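How to Set Up a Neighborhood Winter Supply Drive

Last updated: November 10, 2018

A supply drive for people living outside is mostly a matter of sorting, storing and showing up when you said you would. These steps come from the drive Shirley Campbell and Leif Kvaran run in Flolton, and they should work for any group with a few steady helpers and a dry place to keep things.

1. Ask what is needed first

Talk to the people you want to serve before you collect anything. Go to the meal line or the day shelter, introduce yourself, and ask what runs out. In Flolton the answers were socks, hand warmers, bus passes and batteries. Canned soup was well down the list, as few people had a can opener or a way to heat it.

Write the answers down the same day. Ask again in January, when the needs change.

2. Set a number you can meet

Pick the number of kits before you announce the drive. The first Flolton drive aimed for 90 kits and the next one for 100. If more comes in than you can pack, give the extra to a shelter that already has storage.

3. Write a short list

Keep the donation list to 11 items or fewer. Long lists bring in a lot of one thing and none of another. Put sizes on the list where they matter -- adult large for gloves, travel size for toiletries, full size for lip balm. Say plainly what you can't take. Used underwear, opened medicine and glass jars are the usual ones.
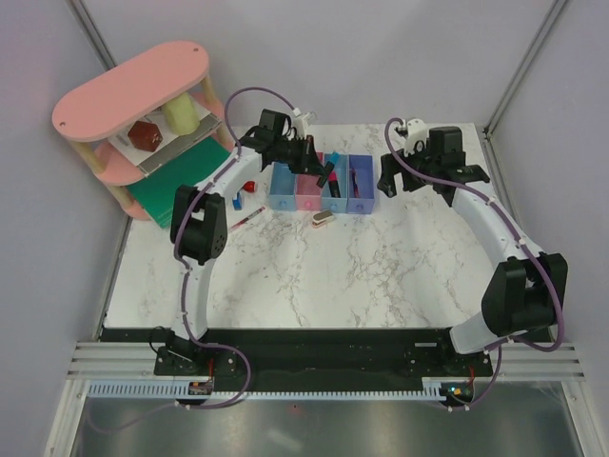

Can we accept used coats and blankets?
Take them if they are washed, dry and have working zippers. Check the pockets, and keep them separate from the kits so people can choose their own size.

4. Sort as things arrive

Do not let bags pile up until packing day. Have two people on hand at every drop-off time, one to greet donors and one to sort. Use one bin per item and write the name of the item on the side of the bin, where it can be read when the bins are stacked. Check dates on food and medicine before they go in.

Small items cause the most trouble. Razors, nail clippers and sewing kits sink to the bottom of a big box, so give them shallow containers.

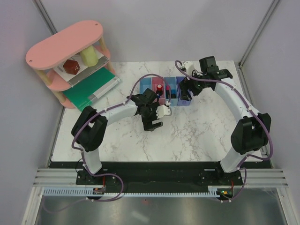
Small containers keep little items easy to find.

5. Pack in a line

Put the bins along one side of a long table in the order they go into the bag, heavy items first. Each packer walks the line with a single bag. Sigrún Stougaard, who handles packing for the group, has one person stand at the end to check every bag against the list and tie it shut.

Use bags with a shoulder strap or drawstring if you can get them. Grocery sacks tear when they get wet. Leave the top of the bag loose enough to open with cold hands, and don't put soap right next to food.

6. Plan the handout

Tell the local outreach workers your date and place at least a week ahead. Check whether you need a permit to use a park or sidewalk. Pick a spot near a bus stop with some kind of roof, and have a rain plan that doesn't depend on a phone call that morning.

Three people can run a small handout:

- one at the table
- one restocking from the car
- one free to talk and answer questions

Don't ask for names or ID. Don't take pictures of people without asking them first. If someone wants only the socks, give them the socks.

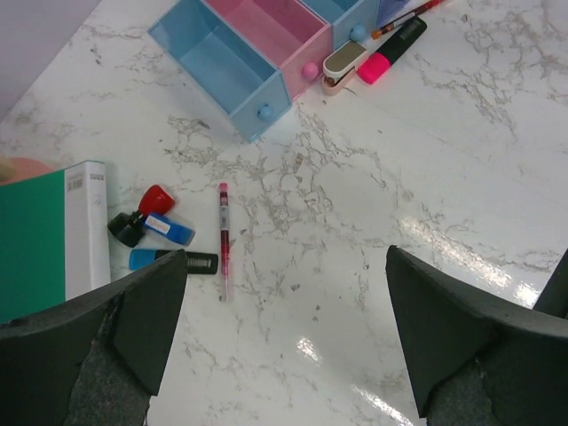 Clear the work surface before starting the next batch.

7. Close out the drive

Note how many kits went out and what was left over. Return borrowed tables and bins within the week. Send a short thank-you to donors with the final count and the date of the next drive. Leftover toiletries keep well in a closed bin -- food should go to a pantry right away.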